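Skevgate hand kit: first setup, bin first then cloth
Posted 6 November 2025 by Ivan Zinchenko

Quick one, I've had the kit on loan from Lemer and it goes back in December. Quickstart sheet skips a few things. Notes below in the order I'd do them again.

Before you power up

Bolt the arm down. Then the hand. Cable goes on last, with slack at the wrist. Too tight and it tugs on every turn, lost a whole evening to that.
Light colored tabletop if you have one. Camera exposure on manual, auto hunts when the hand gets close.
Update the firmware. Mine shipped on build 593, you want 1,141 or newer. Older builds forget the thumb zero when you restart.

Step 1. Zero the thumb

Fingers open, menu, Zero, wait for the beep. Do the thumb by itself, then all together. If it beeps twice it failed, run it again.

Step 2. Hover over a container

Any small plastic one. See-through is harder for the camera so I'd start there, get the bad news early. Jog down slow, speed 6 on the dial, no higher. Stop with the fingers pointing down and a gap under them. Save that as HOVER. 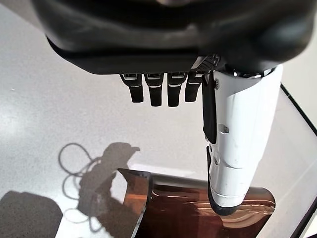

Hover over the amber container. Fingers down, thumb tip above the right side.

Check the thumb from the wrist view before you save. You want to see the black tip clearly. If the palm hides it, roll the wrist a little and try agian.

Shadows: the hand throws a big one and so does the cable. The Soler vision add-on took the cable shadow for an object twice. Move the lamp or draw a mask, mask is quicker.

Step 3. Switch to cloth

Load the Soft profile. Force limit 200 (the app doesn't give a unit, I asked, still waiting). Use an old shirt, something knit with some thickness to it. Bunch it up so there's a fold to go for. A flat shirt is a pain.

Come in from above the fold and stop just over the fabric. Don't push down yet. 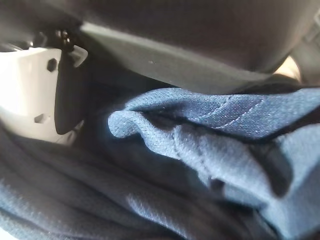 In close on light blue knit. Dark finger just above the fold, white housing at left.

Watch the seams. Stitching has its own ridge and the add-on likes to call that an edge. Pick a plain stretch of the fold if you can get one. Save as CLOTH1, then close slowly, lift a little, check the view, lift the rest.

If it drops the cloth
- approach lower, tiny steps
- re-zero thumb (yes again)
- bigger fold
- wipe the finger pads, lint builds up

Worth the money?

For a lab or a class, yeah I think so. Arm is solid, app is clunky, Soft profile is the good part. For home use I'd rent it first, the shop in Bakville does weekly. The Soler add-on I'd skip for now unless you realy need the auto detect.

Folding notes next, once I get the second grasp to repeat.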